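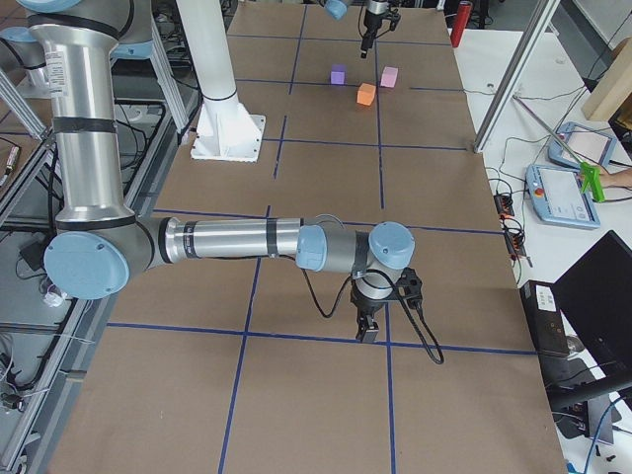 Bremoscombe water board approves two-stage replacement of Sisberg main

Jun 10, 2021

The Bremoscombe water board has approved a plan to replace the Sisberg trunk main in two stages, starting with the section between the Nimorano pumping station and the lower reservoir. The existing pipe is cast iron and has been in service for 70 years. It supplies the eastern half of the town and has no parallel line, so any shutdown reduces pressure on the upper streets until the section is recharged.

The decision follows a condition survey completed in May. Surveyors took wall thickness readings at exposed points along the route and compared them with the original pipe schedule. The heaviest loss was recorded where the main passes through wet clay below Rizzi Lane. Corrosion there is mostly external and is concentrated on the underside of the pipe. Internal scale was found along the full length, with the effect of narrowing the bore and raising pumping costs at Nimorano.

"The joints are the weak point," said Joar Moen, the board's network engineer. "The barrels between them would carry the load for a while longer in most places, but we can't dig up every lead joint on a live main and repack it. Lining was looked at and it doesn't deal with the joints either."

The new main will be ductile iron with a cement mortar lining and a zinc outer coating. In the clay section it will also be sleeved in polyethylene. Pipe will be laid in open trench along the road shoulder, offset from the existing line, which will stay in service until the replacement has been pressure tested and disinfected. Each test section will be held at pressure overnight before samples are drawn. Connections to side streets will be transferred one at a time.

Sliplining the old pipe was rejected at an earlier meeting. Calculations presented by the engineering office showed that the reduced diameter would not meet peak summer demand on the upper zone without a booster pump, and there is no suitable site for one.

Stage one is expected to take 60 working days. Stage two, from the lower reservoir to the valve house at Sisberg, will be put out to bid separately once the ground investigation for the stream crossing has been reviewed. The board has not yet decided between a pipe bridge and a drilled crossing at that point.

Customers on the eastern side will have their supply interrupted during the transfer of connections. No single interruption is planned to last longer than 15 minutes, and cards will be delivered to each address the day before. Some discoloration is likely after the water returns. Running the cold tap nearest the meter until it clears is sufficient. Water softeners and filters should be bypassed during the work.

Thanasis Psarras, who represents the Rizzi Lane ward, asked whether the road surface would be restored across its full width. The engineering office replied that the contract covers trench reinstatement and one lane of overlay only. Psarras asked for the difference in cost to be reported at the next meeting, and the board agreed.

Northbound traffic on Rizzi Lane will be controlled by temporary signals while the trench is open. Access to driveways will be kept by steel plates outside working hours. The hydrants at the Sisberg end will be out of use for part of stage one, and the fire department has been given a list of alternates.

The drawings and the survey report can be viewed at the board office during normal opening hours.

Contact the newsroom | Copyright 2021 | Back to top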